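Who Gets to Sit in the Back Row? My semester with the Huswood Youth Orchestra

So I picked the second violins, partly because I used to play in one and partly because people always write about soloists. My question was pretty simple - how does a student orchestra learn a new piece when most of its players have never heard it? 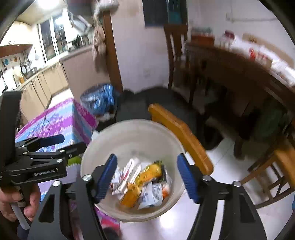

HUSWOOD, April

The piece was the Bárány suite, which runs 38 minutes and has 289 measures in the slow movement alone (yes, I numbered them in pencil!). I sat in on four rehearsals and kept a notebook for each.

At the first one the strings got lost at the key change and everybody laughed. By the third they were breathing together before the entrance, and I stopped writing for a bit just to listen.
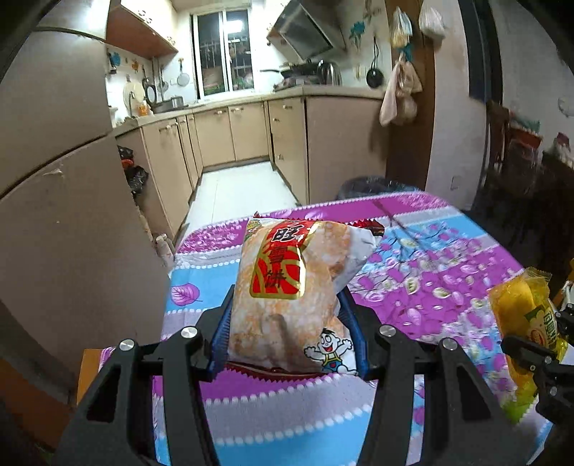
2 min read

My recordings from Tinstead Hall are too boomy to compare tempos, so I dropped that chapter. What I do have is the marked-up parts. Players who shared a stand wrote in far more bowings than players who sat alone, and I'd love to check that with the cellos next year - my teacher thinks the winds would be easier.

Scores were borrowed from the Zomivitz library and are going back in April.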